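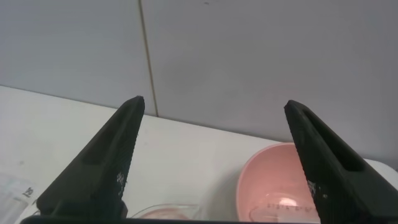

Hanane Ouazzani
Children's writer, Dollgate

What were the Silk Roads?

A long time ago, before there were lorries, trains or planes, people in Asia and Europe still bought things from each other. Silk made in China was worn by rich people in Rome. Glass made near the Mediterranean Sea has been found in old graves in China. The routes these goods travelled along are called the Silk Roads.

Was it one road?

No. The Silk Roads were many different routes. They crossed deserts, went over mountain passes and followed rivers. If one way was closed by snow or by a war, traders could try another. Some goods went by ship across the Indian Ocean as well. Most of the routes were not roads like ours. A lot of them were just tracks.

The name is quite new. The traders who used the routes did not call them the Silk Roads. The name became well known in the nineteenth century, when German geographers began using it in their books.

What is silk?

Silk is a thin, strong thread made by silkworms, which are the caterpillars of a moth. The silkworm eats mulberry leaves and then spins a cocoon around itself. People unwind the cocoon to get the thread. For a very long time only people in China knew how to do this, so everyone else had to buy silk from them, and it cost a lot.

What else was traded?

Silk was light and worth a lot of money, so it was a good thing to carry a long way. Traders also carried spices, paper, tea, furs, carpets, precious stones and medicines. Horses from Central Asia were wanted in China, where the army needed them.

Did traders travel the whole way?

Hardly any of them did. Imagine 14 children standing in a line across a playground and passing a ball from one end to the other. The ball goes all the way across but each child stays in the same place. Trade worked a bit like that. A merchant bought goods in one town, took them to a market further on, sold them and went home. The next merchant took them further. The price usually went up each time.

Merchants often travelled together in groups called caravans. It was safer than going alone. In the desert they used camels, which can go for days without drinking. At night a caravan might stop at a caravanserai, a large inn with a courtyard where the animals could rest. You can still visit some of these buildings in Iran, Turkey and Uzbekistan.

What else travelled along the routes?

Ideas did. Buddhism began in South Asia and reached China with monks and merchants. Knowledge of how to make paper went the other way, from China to the west. Songs, stories and musical instruments moved between places too, and so did diseases.

Why did people stop using them?

It happened slowly. Ships became better and could carry far more than camels. Wars made some of the land routes dangerous. By the sixteenth century, ships were carrying a lot of goods between Europe and Asia, and some of the old trading towns became poorer.

Words to know

Caravan: a group of people and animals travelling together
Caravanserai: an inn for caravans
Merchant: a person who buys and sells goods
Cocoon: the case a silkworm spins around itself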